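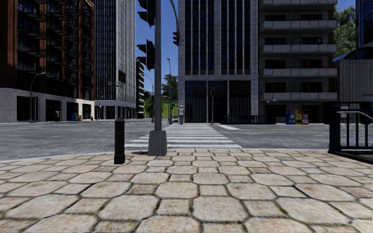

Cuando una empresa de reparto incorpora robots de acera, lo primero que cambia es el trabajo de las personas que ya estaban en ella. Este capítulo estudia ese cambio a partir de un caso: la firma Akande, dedicada a la entrega de paquetes pequeños, y sus dos centros de trabajo, Gostthorpe y Samthorpe. Antes de salir a la calle, los operadores de Akande se forman con un simulador. En un ejercicio habitual, el robot llega por una acera de losas irregulares hasta el bordillo, con un bolardo negro junto al poste del semáforo y un paso de peatones de franjas blancas por delante. El operador debe decidir si autoriza el cruce, teniendo en cuenta también al peatón que se ve al otro extremo.

Inicio > Manuales > Organización del trabajo > Unidad 6
Anterior | Índice | Glosario | Siguiente

UNIDAD 6
El reparto automatizado y los puestos de trabajo

6.1. Del repartidor al operador

En el reparto tradicional una misma persona carga el vehículo, elige el recorrido, trata con el cliente y resuelve los imprevistos. Con los robots de acera esas tareas se separan. La carga queda en manos del personal de almacén, el recorrido lo calcula un programa y los imprevistos pasan a un operador que trabaja sentado ante varias pantallas.

En Gostthorpe, Akande formó como operadores a 14 antiguos repartidores. El curso incluía normas de circulación, manejo del simulador y redacción de partes de incidencia. Lwazi Ngubane, jefe de turno del centro, resume así la diferencia: «Antes conocía la calle por los pies. Ahora tengo que conocerla por la pantalla, y los bordillos no se aprecian igual».

El esfuerzo físico disminuye y aumenta la carga de atención. Un operador puede pasar largos ratos sin intervenir y recibir después varias peticiones seguidas. Por ese motivo el centro fijó turnos de pantalla de 2 horas, con pausa obligatoria y rotación al taller o al almacén.

6.2. Qué tareas permanecen

Los pedidos voluminosos y las entregas en edificios sin acceso a nivel de calle siguen a cargo de repartidores. En Samthorpe, donde se gestionan más de 1000 pedidos semanales, ambos sistemas funcionan a la vez y el encargado asigna cada pedido a uno u otro al comienzo del turno. También ha surgido un puesto nuevo, el de asistente de ruta, que acude a pie cuando un robot queda detenido.

La clasificación profesional de estos puestos suele plantear dudas. En Akande, los asistentes de ruta conservaron la categoría de repartidor, mientras que los operadores pasaron a una categoría técnica con otro horario y otro complemento salarial. El apartado 6.3 examina cómo se negoció ese cambio y lo compara con el caso de Brandville, donde la plantilla rechazó la primera propuesta de la empresa.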